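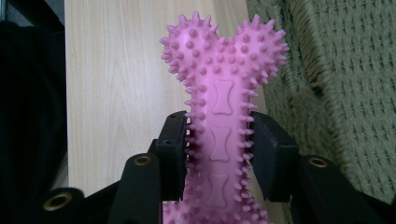

A pink rubber chew toy between the finger pads at the Pillondale open day.

I had meant to stay an hour and I stayed until they were stacking the chairs. My sister-in-law lives two streets from the old dairy in Pillondale where Bedura has its workshop, and she had been telling me since September that they let the public in now and then, so when the winter open day was announced for January 14, 2020 I drove over with a thermos and my nephew, who is eleven and has opinions about robots.

You sign in at a folding table, they give you a sticker, and then you are more or less free to wander. Mariama Sulemana was running the front room. She has one of those voices that carries without being loud, and she started by telling us that most of what they do all day is pick things up and put them down again. My nephew looked a little let down at this (I think he was hoping for something with legs), but she won him back inside of five minutes by handing him a gripper.

It's a black plastic thing with two fingers, and you hold it yourself. The idea, as I understood it, is that a person does the grabbing, a camera on the tool records how it was done, and a robot arm can later be taught from the recordings. They have collected 2,000 of these so far and want a good many more. Mariama said the part they care about is the moment the pads close, and whether the person went for the middle of the thing or the end of it.

The dog toy was the favorite by a long way. It's shaped like a bone, with little spikes all over the lobes and down both edges, and small raised bones down the front, and it is very, very pink. You would think anything that bumpy would be easy to hang on to. I went in too high the first time and it swung around on me like a weather vane! The second time I took it by the narrow part, where the pads press some of the spikes flat, and it stayed put. My nephew got it on his first try and mentioned this several times on the drive home.

In the back room Mirsad Kovačević had an arm running, and we stood behind a yellow line with a dozen other people while it moved potatoes from one crate to another. It dropped two. He let it drop them, picked them up off the floor and carried on talking, and I liked him for that. A woman next to me asked whether it could fold towels, and he said "not so you'd want to use them," and then spent ten minutes explaining why cloth is so hard, which was the best part of the afternoon for me. The arm itself came secondhand from a packing plant in Clurkau, and he is clearly fond of it. The newer one, from Nikolaidis, was in pieces on a bench waiting for a cable.

A few practical things if you're thinking of going. Parking is on the gravel side, and it was soft when we were there, so wear boots. The coffee is free and the cookies are a dollar. The back room is loud enough that small children may want to stay up front, where there's a rug and a box of things to practice on. They had 329 visitors last time, according to the sheet by the door, and it felt at least as busy to me, so come early if you want a long turn with the gripper. You can leave an email address for the next date. I left mine and my nephew's mother's.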